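Every insulation package has a seal on it somewhere, and I've stopped being impressed by them. A seal tells you somebody tested something. Turn the bag over and find out what, and when.

I put Wikberg batts in the back bedroom in July and Gallardo in the hallway ceiling. Two brands, two stickers, and both claimed "low dust." I swept up plenty after each. Wear the mask and long sleeves whatever the label says, and wash those clothes on their own.

**Cutting.** Skip the special insulation saw. A long bread knife you don't plan to eat with again does the same job. Lay the batt on a flat board, press it down with a straightedge and cut in one long pull. Go a half inch wide of the gap so it stays put by friction. 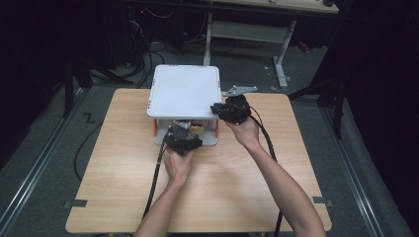

*A light wood-grain tabletop with a white platform toward the back.*

**Stuffing.** Don't. Squashed wool insulates worse, and I still see people cram two layers into a space meant for one. Split the batt around cables – don't shove it behind them.

**Smell.** Ettore Fontana at Skendlow Supply told me any odor clears in 3 days. Mine took longer, with the window open. If yours hangs around, check for a damp batt before you blame the binder.

**Leftovers.** Erklow sells a storage sack for offcuts. A contractor bag and tape will do.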